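Cómo preparar un puesto bimanual de doblado de ropa sin creerse todo lo que dice la lista de verificación

Guía práctica, revisión de julio

Casi todas las guías de buenas prácticas para manipulación de textiles con dos brazos se escribieron pensando en piezas rígidas. Se nota enseguida: hablan de «posición nominal de la pieza», como si una camiseta tuviera de eso. La hoja interna que heredamos en Ikix tenía 159 puntos de comprobación. Los aplicamos todos durante una temporada y la mayoría servía para que alguien firmara que los había leído.

Lo que sigue es la versión que usamos ahora. No sustituye a la evaluación de riesgos de tu instalación ni a la documentación del fabricante del brazo, y si alguien te vende una plantilla que sí lo hace, desconfía.

1. Separa lo que protege a la persona de lo que protege al dato

Coge tu lista y haz dos columnas. En la primera va lo que evita un atrapamiento, un golpe o un tropiezo. En la segunda, lo que evita que una grabación o una prueba salga inservible: la luz, el color de la mesa, el estado inicial de la prenda. Nuestra lista antigua mezclaba ambas cosas, y el operador que se saltaba «alisar la prenda» acababa saltándose también «comprobar la parada». Son decisiones de gravedad muy distinta y no deberían compartir casilla.

La primera columna no se negocia ni se abrevia. La segunda se puede discutir cada mes.

2. Parada de emergencia: alcance real, con la postura real

Una norma que diga «accesible» sin decir desde dónde vale poco. Ponte donde se pone el operador, con la prenda en las manos, y estira el brazo. Si tienes que rodear la mesa o pasar por encima de la zona de trabajo, el pulsador está mal puesto aunque el plano lo apruebe.

Prueba la parada al empezar el turno con los brazos en movimiento lento y sin tela. Después repítela con una prenda sujeta. Apunta qué hacen las pinzas al parar: si se abren, si mantienen la presión, si la pierden poco a poco. Hemos oído tres respuestas distintas de tres personas que trabajaban con el mismo equipo, y las tres estaban seguras.

3. Fija el estado inicial, pero no lo maquilles

Aquí es donde más discrepo de lo que circula. Muchos protocolos piden la prenda extendida en forma de T, mangas simétricas, sin arrugas. Queda muy bien en una demostración. En cuanto la pinza levanta una esquina, la tela hace lo que quiere, y un sistema ensayado solo con camisetas planchadas no sabe qué hacer con una manga caída.

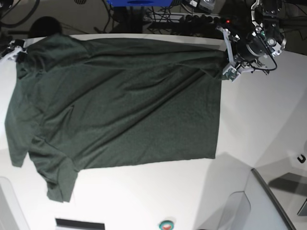
Nuestra regla es definir unos pocos estados iniciales admitidos y escribirlos con palabras corrientes: «extendida», «con mangas sueltas», «arrugada en montón». El operador elige uno antes de empezar y lo anota. Prohibido recolocar a mitad del ciclo. Si la prenda se desliza, el intento se cierra como fallido y se guarda igual que los demás.

De los 1.096 intentos que revisamos en la primera tanda, 357 no tenían anotado el estado inicial. Se archivaron como válidos. No sé qué puede concluir nadie de un conjunto así, y sin embargo hubo quien sacó porcentajes con un decimal.

4. Reglas para el agarre

Escribe el punto de agarre en términos de la prenda («esquina superior, junto al hombro») y deja las coordenadas para el registro. Las coordenadas cambian con la talla.

Limita la tensión entre pinzas. La tentación es tirar hasta que desaparezcan las arrugas, porque la tela tensa se ve mejor y se dobla más recta. También se escapa con más facilidad y castiga las costuras. Acepta pliegues largos y suaves en el cuerpo de la prenda; si desaparecen del todo, probablemente estés tirando de más.

No metas las manos para ayudar. Parece una obviedad y es la infracción más frecuente: una manga se queda doblada, el operador ve que falta poco y la coloca con dos dedos. Si hay que tocar la tela, se para, se espera a que los brazos estén quietos y entonces se toca. La norma debe decir «parada confirmada», con esas palabras, y tiene que decir también cómo se confirma.

5. Cables y suelo

Las regletas en el suelo son el punto que todo el mundo marca como «conforme» sin agacharse. Agáchate. Comprueba que ningún cable cruza el paso del operador, que las clavijas están bien metidas y que los cables de las pinzas conservan holgura en el extremo del recorrido, con el brazo estirado y con la muñeca girada.

Una bolsa para cables colgada de la mesa ayuda. Las fundas rígidas que nos ofreció Cesetti nos convencieron menos: ordenan mucho en reposo y estorban al girar. Puede que en otra geometría funcionen – en la nuestra duraron una mañana.

6. Inspección de la pinza entre tandas

Cada cambio de prenda, mira los dedos y los soportes: tornillos, superficies de contacto, hilos o pelusa acumulados. El punto de chaparrón de nuestra hoja vieja decía «inspeccionar efector final», sin más. Lo sustituimos por tres preguntas:

¿Hay algún tornillo que sobresalga o que se mueva con la uña?

¿Hay fibra enganchada entre el dedo y su soporte?

¿Abre y cierra sin roce, con el brazo parado y sin tela?

Si hay cámara en la muñeca, revisa además que el dedo sea visible con la tela cogida. Una cámara tapada media tanda no es un accidente raro con tejidos, y una tela oscura contra piezas negras deja muy poco contraste aunque la imagen, en teoría, esté «correctamente expuesta».
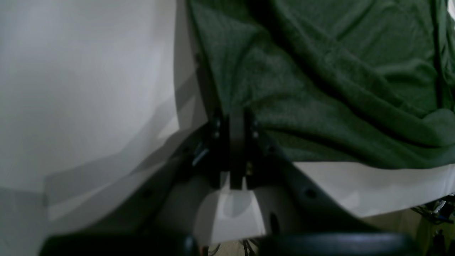 7. Qué anotar y qué dejar de anotar

Anota: estado inicial, tipo de prenda, paradas (con motivo), intervenciones manuales y resultado. Cinco campos. Nuestro formulario anterior, basado en una plantilla de Sowa, pedía bastantes más y el resultado fue el previsible: unas 543 filas con el mismo texto copiado de arriba abajo.

Deja de anotar la «calidad del doblado» del uno al diez. Dos personas no dan la misma nota y una misma persona no la repite después de comer. Si necesitas medirla, define una medida con regla: distancia entre bordes, altura del montón.

8. Sobre las certificaciones voluntarias

Nos han propuesto adherirnos al sello Flunis de buenas prácticas para manipulación flexible. Leí el cuadernillo entero. Los apartados de señalización son razonables; los de tejidos repiten el consejo de la prenda planchada y en T, y no hay una línea sobre qué debe hacer la pinza al activarse la parada con tela cogida. Mientras falte eso, seguiremos con la hoja de dos columnas.

Revisa la tuya cada vez que cambies de pinza, de mesa o de tipo de prenda, y pon la fecha de la revisión en la propia hoja.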